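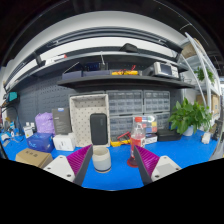 Broltolthorpe is an instrument repair and calibration firm with a workshop in Goltbridge and a stores building in Grakumthorpe. We service bench instruments, control boards and small power supplies for factories, water companies and colleges. Over the past four years we have automated part of the handling work in the workshop, and this page sets out what has changed for the people who do the repairs. The benches themselves have changed very little. A technician still works on a blue mat in front of two blocks of small drawers, with the shelves overhead and a plant at the end of the bench if they want one. What has changed is who fetches, sorts, clears and puts back.

Before automation, a technician spent a large part of each shift on handling. Parts were drawn from stores by paper slip, carried to the bench, and returned at the end of the job if not used. We measured this over one November and found that handling took some 17 hours per technician per month. None of it needed training in electronics, and all of it was done by people who had that training.

How the work is divided

The handling arms take on the routine moves: picking up a named item, placing it in a tray, standing a container upright, clearing a mat between jobs. Diagnosis, soldering, adjustment and final test are done by a person. The dividing line is written into each job sheet, and a technician may move it in either direction without asking a supervisor. If a task is marked for an arm and the technician would sooner do it by hand, the sheet is altered and the arm is given the next task on the list.

The stores system holds 163 part families. Each has a handling note giving the grip width, the permitted force and the surfaces that must not be touched. Kadir Değirmenci maintains these notes. He was a stores clerk for many years and wrote the first set from memory, then corrected them at the bench. Where a note is missing, the arm stops and asks.

Not everything on a bench is a part. Drinks, cups, stationery and packaging are all present during normal work, and an arm that can only deal with catalogued items is of little use after the first hour. Everyday objects are therefore included in our handling trials on the same terms as components.
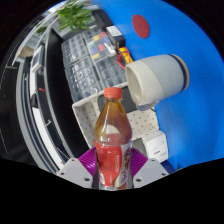

Handling trial, Goltbridge workshop: a tea bottle held upright between the gripper fingers, with a mug on its side to the right.

Bottles and mugs are awkward for different reasons. A filled bottle changes its balance with the level of the liquid, and a thin wall gives way under a grip that would be correct for a metal case. A mug on its side can roll. The ribbed pads on our grippers are replaced on a fixed schedule, and the old ones are kept for inspection.

What it means for staff

No post has been removed as a result of automation. Two stores posts were rewritten, and both holders stayed on with a higher grade. Bart Schouten, who runs the workshop, reports the hours released each quarter, and the figures are pinned up where staff can read them. Most of the time has gone into repairs that we used to decline, chiefly older instruments with no service manual.

There have been costs. Benches have to be laid out with more care than before, and some technicians find this tiresome. The arms are slower than a practised hand at nearly every single move. Noise was a complaint in the first year and led to a change of drive motors. Technicians on the early shift also asked for a period without arms in use, so they are now parked until 9.30 each morning.

Training

All bench staff complete the Özkan course, which we run in our own building. It covers safe stopping, job sheet changes, reading a handling note and writing a new one. The final part is done at the technician's own bench. Thaís Rezende teaches it and also takes questions from customers who are planning similar work.

Who to contact

Workshop and repairs: Bart Schouten
Training and visits: Thaís Rezende
Handling notes and stores, Grakumthorpe: Kadir Değirmenci
Arm maintenance and safety: İlker Dursun
Accounts: Bjartur Sveinbjörnsson

Visits to the Goltbridge workshop are by arrangement. Please give the number in your party and say whether you wish to see the test room, as it has a separate entrance.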